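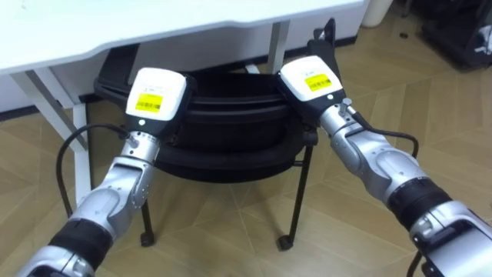
Lead records scanned at the Bralutport show are appearing more than once in the Rothe account, and a block of later scans is missing altogether. Raised by Irwood on behalf of the exhibitor. The device affected is the fixed scanner at the enquiry position, listed in the stand inventory as white desk, black round stool, wood-pattern floor. The two handheld scanners at the demo end are not reporting errors. Product is Flusetti lead capture, desktop client, with the standard connector to the customer database. The follow-up mailing has been put on hold until the records are clean.

Status: Closed
Priority: High, lowered to Normal after the workaround
Area: Lead capture / sync
Reported by: Irwood, event systems
Month opened: September

Original report

The scanner reads badges correctly and shows the visitor's name and firm on screen. The green tick appears. On the sync page the counter rises, then stops, then returns to its earlier value. After several of these cycles the customer database contains the same visitor up to four times. The copies match in every field apart from the record number.

Scans taken after lunch on the second show day are not in the database at all. They are present on the device. The local list on the desktop client shows 3483 records, which agrees with the sum of the daily totals written down by stand staff.

Steps already tried by the customer before raising the ticket:

Restarted the client.
Logged out and in again.
Swapped the venue network cable for another one.
Pressed "Sync all" repeatedly.

First response, 09:20

Please stop pressing "Sync all" until we have looked at the logs. Leave automatic sync switched off on the desktop client. Scanning can carry on as normal, as records are stored on the device first and do not depend on the connection.

Please send the following:

The sync log from the desktop client (Help, Logs, Export).
The connector version, shown at the foot of the settings page.
Whether the two handhelds use the same login as the desktop.

Customer reply, 10:05

Log attached. Connector version is the one supplied with the show package and has not been updated since set-up. The handhelds have their own logins. The desktop uses the shared stand login, which was also entered on a laptop in the Irwood office to check the daily reports.

Additional information: the list of custom questions was changed on the evening of the first day. A question on delivery dates was added and one on budget was removed. The customer asks whether this could be the cause.

Analysis, 11:40

The log shows two separate faults. They overlap in time, and that made the report hard to read at first.

Fault A, duplicates. The desktop client is sending the whole local list in one request. The connector accepts no more than 500 records in a request and should split anything larger. In this version the split takes place on the receiving side, after the upload. The first batches are written to the database, the request reaches the limit of 60 seconds, and the client records the entire upload as failed. It then puts the counter back and sends everything again from the first record. Each press of "Sync all" therefore wrote the early batches again.

Fault B, missing scans. The login token for the stand login runs for 48 hours and is renewed by a successful sync. As no sync was being marked as successful, the token was not renewed. It expired on the second show day. From that point every upload was refused at login. The client displays the same message for a refused login as for a timeout ("Sync incomplete, will retry"), so the change was not visible on screen.

The custom question change is not related. Records from before and after the change have been compared and both have the correct structure. The removed budget question is stored as an empty field in the later ones, as expected.

The laptop login in the office is not related either. It was used for reading reports only and holds its own token.

Workaround sent to customer, 12:15

Carry out the steps in this order. Do not delete anything on the device before step 6 is complete.

1. On the desktop client, open Records and export the full list to a file. Save one copy to the desktop PC and one to a memory stick. Check that the number of rows is 3483, not counting the header.

2. Go to Settings, Account, and choose "Sign out and forget this device". Sign in again with the stand login. The token date on the same page should now show today.

3. Go to Settings, Sync, Advanced. Change "Upload mode" from Full to Batched and set the batch size to 500. The field will accept a higher number but the connector will not.

4. Check the cabling at the desk before the long upload. The network lead runs down from the PC and along the floor, and on a small stand it is easily caught when the seat is pushed back in under the desk. Route it along the back edge and fix it down. A dropped link part-way through a batch will cause that batch to be sent again.

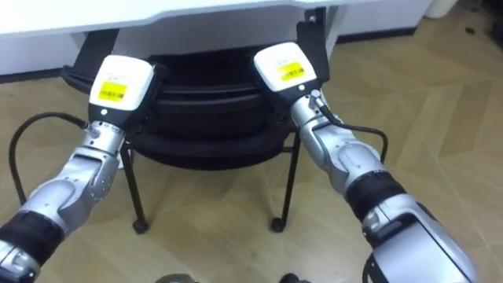 5. Press "Sync all" once. Seven batches are expected, the last of them smaller than the rest. Each has its own line on the sync page. If a line turns amber, wait for it. If a line turns red, stop and send us the log.

6. When all seven lines are green, run the "Merge identical records" tool in the customer database. Match on badge number and scan time together. Do not match on badge number alone - a visitor who came to the stand twice has two valid scans and both should be kept.

7. Compare the database total with the row count of the exported file. If they agree, switch automatic sync back on.

Customer reply, 14:30

Steps 1 to 3 done. Row count agrees. Cable re-routed. On step 5 the first four batches went green, the fifth stayed amber for several minutes and then went red. Stopped there. Log attached.

Second analysis, 15:10

The fifth batch contains one record with a line break in the notes field, probably pasted in from an email. The connector reads the line break as the end of the record and rejects the remainder of the batch. In Full mode this error would not have been reached, as the request timed out earlier.

To correct it, open the record in the desktop client using the record number from the red line, remove the line break from the notes and save. Then use "Resume" on the sync page. Do not use "Sync all", which would start again from batch one.

Customer reply, 15:50

Record corrected. Resume worked. All seven lines green. Merge tool has been run. The database total is lower than the export by two.

Response, 16:05

The two missing records are test scans made during set-up with the demo badge. The database filters the demo badge by default. They can be seen by ticking "Show test records" in the list view. With that box ticked the totals should agree.

Customer reply, 16:20

Confirmed, totals agree. Automatic sync is back on. New scans are reaching the database within a minute or so. The mailing hold has been lifted for the Rothe account.

Customer asks whether the same settings should be applied to the handhelds.

Response, 16:35

Not needed. The handhelds send each scan singly and do not have a Full mode. Leave them as they are.

Resolution notes

Cause: upload mode set to Full on a client with more records than the connector accepts in one request, followed by token expiry.
Fix: batched upload, new sign-in, one record corrected by hand, duplicates merged.
Data loss: none. All scans were held on the device throughout.

Follow-up items raised internally

Show package to be supplied with upload mode set to Batched.
Separate messages for timeout and refused login.
Line breaks to be stripped from notes when a record is saved.
Batch size field to refuse values above the connector limit. The present help text gives no upper limit and is to be corrected in the same release.

Added after closure

Irwood asked if the exported file may be deleted from the desktop PC before it is returned to the hire firm. Yes, once the copy on the memory stick has been opened and checked. The file holds visitor contact details and should not be left on hired equipment. The client's local store should be cleared as well: Settings, Storage, "Remove local records". The option is greyed out while any record is waiting to sync.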